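Home | Volumes | Authors | Search

3.2 Study sites and household survey

The survey was carried out in three towns, Rineck, Loltow and Stasiv, which take their water from the same river but treat it in different ways. Rineck uses only sand filters. Loltow adds chlorine at the plant, and Stasiv adds it a second time at the storage tank on the hill. The fourth town of the valley, Nomville, was left out because most of its houses have private wells.

We sent a letter to 500 households and received 388 complete answers. Each household was asked how old the pipes in the building are, how many people live there, and whether the colour, smell or taste of the tap water had changed during the past year. The form was kept short, as in our first trial many people stopped before the last page. The questions on taste were placed at the beginning - this order gave fuller answers than the order used in the trial.

At every household that agreed, one sample was collected from the cold tap before 7 in the morning, when the water had been standing in the pipes during the night. A second sample was taken after the tap had run for 3 minutes. The difference between the two samples is used in Section 4 as a measure of what the building itself adds to the water. Figure 2 shows a room with a sink and a round white table. 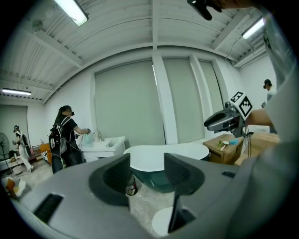
Figure 2. Sink with chrome faucet, to the left behind the table.

Why was the first water of the morning sampled separately? Water which stays for many hours in old pipes can take up metals from the pipe wall, and this is hard to detect once fresh water from the street has replaced it.

All samples were kept in a cool box and brought to the laboratory on the same day. Copper, lead and iron were measured, together with the remaining chlorine. Where a value was more than 10 per cent away from its repeat measurement, the sample was tested again and the mean of the two closest values was used.

One weakness of the method must be mentioned. The households chose for themselves whether to answer, and people who are not satisfied with their water are perhaps more willing to write about it. We compared the age of the buildings in our answers with the town records and found a fair agreement in Rineck and Loltow. In Stasiv the newer apartment blocks near the harbour are under-represented - their results should therefore be read with care.

Contact the editors | Copyright the authors | Back to top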